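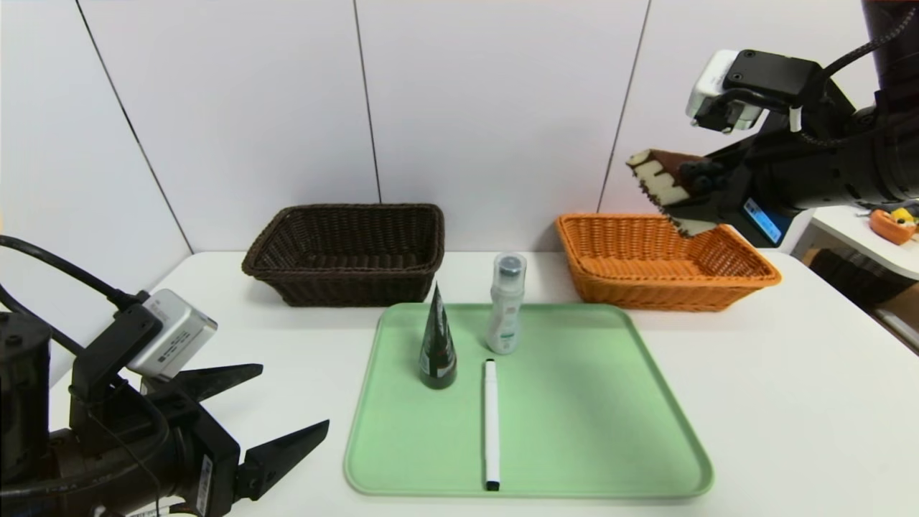 Trays or baskets for a craft table that never stays clear?

Posted by pinwheel_mo

I have a white table against the wall in my spare room and it collects everything. Tubes, bottles, marker pens, my niece's play food, you name it. I bought a mint green plastic tray and two wicker baskets (one dark brown, one more of an orange tan) and now I can't decide what goes where. If I put it all on the tray it looks nice for a day and then I run out of tray. If I put it all in the baskets I can't find a thing. My sister says get rid of the baskets and buy drawers, but I already spent money on these and I like them! How do you all split things up?

Gregor Menzies

I had this same problem when we moved to Zunville, and what worked for me was tray for what I use every day, baskets for everything else. So the tubes and bottles stand up on the tray where I can grab them, and the toys go straight in a basket. Play food especially — it's light, it's a funny shape, and those cake slices take up a lot of tray for what they are.

Keep the baskets at the back by the wall and the tray in front, so you aren't reaching over anything tall. I'd give the wider basket to the toys and leave the other one empty for a week. You'll find out pretty fast what it wants to be for. Mine ended up holding tape and string.

Markers I lay flat. I read somewhere that it's better for the ink and I've stuck with it, though my wife stands hers in a mug and they seem fine too.

One more thing, wicker can snag yarn and thin fabric. I line mine with an old pillowcase folded in 2.

dalgleish_lane

drawers. your sister is right

pinwheel_mo

Thanks Gregor, the pillowcase idea is great, I have a whole stack of odd ones in the closet. Trying the toys in the orange one tonight and leaving the brown one alone for now. Do you wash the tray or just wipe it? Mine has a raised rim and the glitter gets in there something awful.

Gregor Menzies

Wipe it, then a dry paintbrush along the rim. Glitter is forever though, sorry!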